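By the time Naledi Engelbrecht reached page 7 of the standard, she had counted the word "appropriate" more times than she cared to. The arms were to move at an appropriate speed. The operator was to stand at an appropriate distance. Clause 2 said that cables must be secured in an appropriate manner, and left it there.

"Who wrote this?" she asked.

"People at Pristov," said Hendrik Mofokeng. "It's good practice."

"It's 356 clauses of it. Has anyone here read them?"

Hendrik said he had signed for them. He seemed to think that settled it.

She put the binder down beside the terminal and opened the inspection form. Zunby wanted the cell approved before lunch, and a yes from her was the last thing on their list. She had given a lot of those in her life. She could name three she would have liked back.
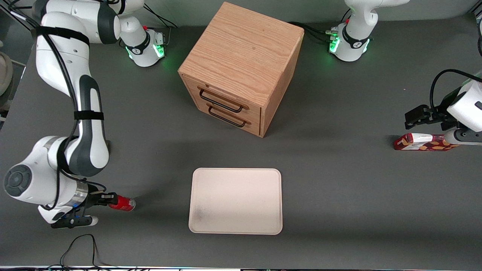
MAHLANGU, June

The right arm had the red can by then, held on its side over the gray table. The other gripper was down at the snack box. Green lights glowed on both bases, and Hendrik pointed at them.

"Green," he said.

"Green means what?"

He turned some pages. "Ready. Or healthy. It's in the annex."

"And if it's green and holding something it shouldn't be?"

"Then that's a different clause."

Naledi bent to look at the thin black cable that looped over the tabletop below the gripper. The big one on the forearm had been strapped. She wrote down the number of the clause, then the word "appropriate," then a question mark.

"It's never caught on anything," Hendrik said. "We've done 1078 runs."

"Did anyone write down the bad ones?"

"The form only asks for the total."

She believed him. That was the trouble with the form – it asked easy things and took any answer. She left the approval box blank, initialed the blank so it couldn't be filled in later, and asked him where she could get some coffee.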